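Moving the blog, part two

I said in June that I would finish moving the old posts to the new host before the end of the summer. It took longer than that, but they are all across now except for 49 drafts I never published and probably never will.

The export from Vuvent was the slow part. It gives you one big file, and every post with an accent in the title came out with the title missing. Bronisława Chmielewska wrote to me about this after the first post, and her fix worked: open the file in a text editor, save it again as UTF-8, then import. I had tried everything except that.

Comments are a different matter. The ones from the first 2 years are gone. Kiran Yadav had a long argument with me under the post on library fines, and I was sorry to lose it — he made better points than I did.

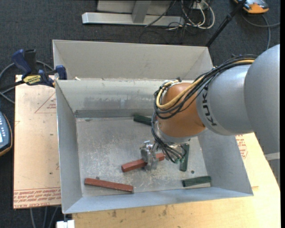 Red and green blocks in a metal bin.

The categories got a cleanup too. I had "Books" and "Reading" as separate things, and I could not tell you what the difference was supposed to be. They are both "Books" now. "Misc" stays, and it is still the biggest one.

If you read by feed, the address has changed and you will need to subscribe again. The old one will keep working for nearly 2 months and then stop. Old links to single posts should redirect. If you hit one that doesn't, send me the address and I'll fix it by hand.

Next I want to get the search box working. At the moment it only looks at titles.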